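Open Day at the Fumosthorpe Stone Works

November - by Tumaini Shemweta

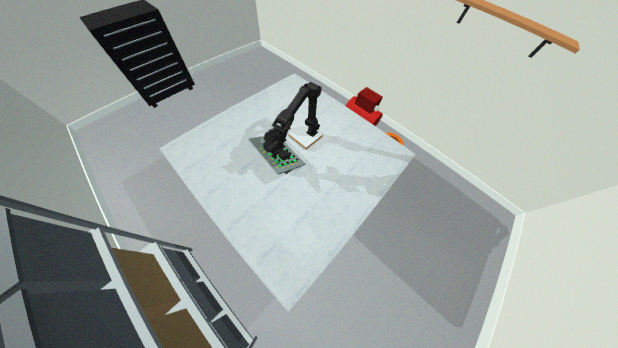 The Fumosthorpe works cuts floor and wall stone, and the tour took 15 of us through the saw hall in about 900 steps. Most visitors asked about veining. A pale gray marble look, like the big mat in the picture, is still what most buyers want - the darker Tamel slab costs less. Coffee was served at 3.

We use cookies to improve your visit. Accept | Settings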